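The clerk had told me to come by before the office opened, which in Stetton means before eight, and when I pulled up she was already out front wrestling with the flag rope. I held the door, she held two coffees, and that was how we got started.

She has run elections for the county long enough to have worked with punch cards, and she didn't want her name in this piece (she gets enough calls at home already, thank you). But she did want to talk about the drop box bill, and boy, did she talk.

If you haven't been following along, the bill would limit each county to one ballot drop box, placed inside a building and open only during office hours. Our county has four. Two are here in Stetton, one is at the library in Sandhu, and one is out by the feed store in Gundura, a 118-mile round trip from the desk where we sat.

"I'd like them to drive it," she said. "In June, with the road work going on. Then come back and tell me it's the same as walking down the block."

I asked whether the Gundura box gets enough use to be worth the trouble. She pulled a binder off the shelf and flipped around for a while. Some 200 ballots came out of it last fall, she told me, and a good share of them were from ranch families who don't trust the mail to get there on time.

"Is that a lot? In Houston, no. In Gundura that's half the people you'd see at a football game."

I figured I ought to put the other side to her, so I did. Supporters say a box with no one watching it is asking for trouble, and I've heard from plenty of readers who agree. She didn't roll her eyes, which I was kind of expecting!

"It's a fair thing to worry about," she said. "I worry about it. I've got a camera on every one of them and a log sheet with two signatures for each pickup, one from each party. If they want a third signature, fine, I'll find a third person. Tell me what would make you comfortable and I'll go do it."

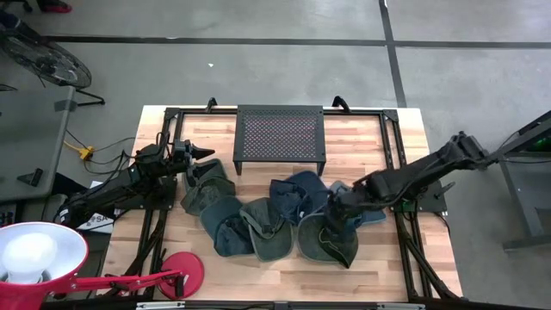 Wade Ellery

What bugs her more is the money. The bill says counties have to buy new tracking software for mail ballots, and it doesn't say who pays. She had a quote on her desk from an outfit called Enutix, and she turned it around so I could read the bottom line. I won't print it, seeing as they're still haggling, but I whistled.

"That's a part-time worker," she said. "That's the person who answers the phone in October. So do I want the software or do I want somebody to pick up when your mother calls?"

We got off track for a bit there and talked about my mother, who does call. (Sorry, Mom.)

Then I asked if she'd been up to the capitol to testify. She had, once, and she waited most of the day for a turn at the microphone. She said the members were polite and one of them asked a good question about how the boxes get emptied on election night. Another was looking at his phone. She drove home in the dark and opened the office the next morning same as usual.

"I don't want to be in the newspaper over this," she told me, and I pointed at my notebook, and she laughed. "Well, I don't! I'm not for one party or the other when I'm in this chair. I've been yelled at by both. I just want them to decide early enough that I can order the right envelopes."

The envelopes matter more than I'd realized. The return instructions are printed right on them, drop box addresses and all, and the printer needs the final wording weeks ahead. If the law changes after that, she's stuck with boxes of the wrong thing and a choice between stickers and starting over.

"We did stickers one year," she said. "Never again."

By then there was a man at the counter wanting to change his address, and she went to help him. The bill is due back in committee next week, and she's planning to listen from her desk with the door open.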